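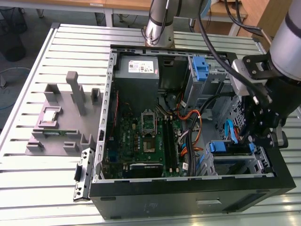
Trip Changes & Reservations

Ticket: Overnight stop in Na missing from itinerary
Opened by: Bjarke Þórarinsdóttir
Handled by: Esben Bundgaard, Sellorik Traveler Support
Opened: 5 March 2018
Status: Solved

Bjarke Þórarinsdóttir wrote:

Hello to all of you at Sellorik, and first let me say that we had such a nice time on the trip you put together for us last September that we are doing nearly the same one again, this time with my sister and her husband along (they have heard so much about the lake by now that I think they booked out of self-defense). So please take this as coming from a happy customer with a small headache.

The trip goes like this. We fly in, pick up the car, drive to Risov and stay there with our daughter and the grandbaby, then go on to the village of Na for one night, and then over the hills to Zilenska for the rest of the week. When I look at the itinerary in my account, the night in Na is gone. It shows Risov, then a blank line, then Zilenska. The drive between the two comes up as one long leg of 144 kilometers, when the whole idea was to break it up, because my brother-in-law has a bad knee and likes to get out and walk.

The odd thing is that the 90 euro deposit for the guesthouse in Na did go through. I have the bank statement and the confirmation email. So somebody there is expecting us, I hope, but the itinerary says otherwise and I'm a person who likes to print the thing out and put it in a folder.

What I tried so far: I logged out and back in. I looked on my husband's phone, same blank line. I tried adding the stop again by typing Na in the town box, and it just sat there. When I typed the longer name of the county it offered me every village in it except the one I wanted. I stopped there, as I was afraid of booking us in twice.

Esben Bundgaard replied:

Hello Bjarke, and thank you for such a kind note. I grew up going to the lake at Zilenska with my own grandparents, so you're making me a little homesick. I'm glad you stopped when you did. I have opened your booking and I can see the deposit, and I can see the guesthouse reservation behind it. Your room is safe. I called them to be on the sure side and they have you down for two double rooms on the garden side, with breakfast.

So the trouble is only with what the itinerary page shows you. Would you do me a favor and open the itinerary, choose Print View at the top, and tell me whether the Na line is blank there as well? Please also let me know whether you changed anything after the booking was made, even something small such as the number of travelers.

Bjarke Þórarinsdóttir wrote:

Blank there as well, I'm afraid. And yes! I did change something, now that you ask. We were two people when I first made the booking and I changed it to four when my sister said yes. I went through it stop by stop, and I remember the Risov page asked me to confirm the town and so did the Zilenska one. I may have pressed Save on the one in the middle without looking very hard. The grandbaby was on video and had just found her feet.

Two double rooms is right, and the garden side sounds lovely. Last time we were over the street and heard the milk truck, though I didn't mind it as much as my husband did.
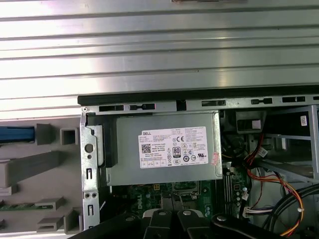 Power supply in an opened desktop computer.

Esben Bundgaard replied:

That helps a great deal, and I think your granddaughter's feet are a perfectly good reason. I have been able to make the same thing happen on a test booking. When you change the number of travelers, the page looks up each town again by name, and the town box wants at least three letters before it will search. Na has two. The page finds no match, saves an empty line, and carries on as if all were well. The room and the payment are kept in another place, which is how they came through untouched.

I have put the stop back by hand from our side. Could you please:

Log out of your account and close the browser window.
Log back in and open the itinerary from My Trips. Please don't use the link in your old email, it opens the saved copy.
Check that you now see Risov, Na and Zilenska, in that order.
Open Print View once more and make sure it matches.

The drive should now be split into two legs as well. Please leave the number of travelers alone for the moment. If another relative decides to join you, write to me here and I will make the change myself.

Bjarke Þórarinsdóttir wrote:

It's there! All three towns in a row, and the drive is in two parts. Print View is the same and I have already printed it, so the folder is happy.

One more little thing while I have you. The parking note for Na says 60 minutes, and we'll be there overnight. Last year we left the car behind the church the whole night and came back to find it just as we left it, with a cat on the hood.

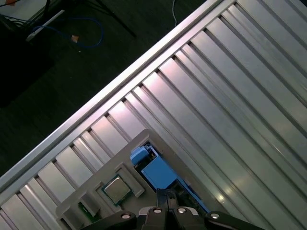 I wouldn't want my sister's husband walking back to move the car every hour, knee or no knee, and he is the sort who would do it and not say a word. Is there a permit we should ask for, or does the guesthouse take care of that?

Esben Bundgaard replied:

Good question, and I asked the guesthouse when I called back to confirm your rooms. The limit is for the square in front of the bakery. Guests park in the yard behind the house, no permit needed, and they'll open the gate for you if you ring the bell. I have changed the note on your itinerary to say so, which I'm sorry to say means printing that page again.

I have passed the two-letter problem along to the people who look after the booking pages. Until it's fixed, we'll be adding stops in Na by hand for anyone who asks.

I'm marking this one as solved, but a reply here will open it again. Say hello to the lake for me.

Bjarke Þórarinsdóttir wrote:

Page printed again, and I will say hello. Thank you, Esben. My sister wants to know if the guesthouse can do an early breakfast, but I'll call them about that myself.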